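Right, the brick wall. A thread, since a few of you asked how the workroom is coming along.

I've been moaning about this room since February so I'll try and keep it short (I won't). 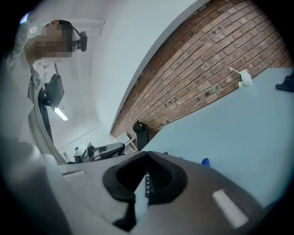

Everyone who came round told me to plaster over the brick. Afia Kpodo said it would shed on everything, my brother-in-law said it would be freezing. I've kept it! I like the dark spots and all the little holes, and I like it next to the plain white.

Quote for skimming that one wall, by the way: £568. From a firm in Irside. I went for a nice walk instead.

What I did do was go over it with a stiff brush and the hoover, twice, then paint the edge where the brick meets the white. Bit of masking tape, one evening, Antunes on the radio the whole time. Very pleased with that line.

The table is light blue and yes, it's big. I wanted something pale so I can find things when I drop them. It goes right up against the brick and I'd do that again, though crumbs of mortar do turn up on it, so there's a daily wipe now.

Long ceiling light stays as well. I was going to swap it for something prettier but you can see what you're doing under it, even at four on a Monday afternoon.

Still to do: somewhere to put cables, a proper bin, and sealing the brick. Américo Mota swears by two thin coats of matt and says to test a patch low down first. Has anyone used the matt stuff on old brick? Does it go shiny?

Also 35 quid for a tin seems a lot. Tell me if you've found it cheaper.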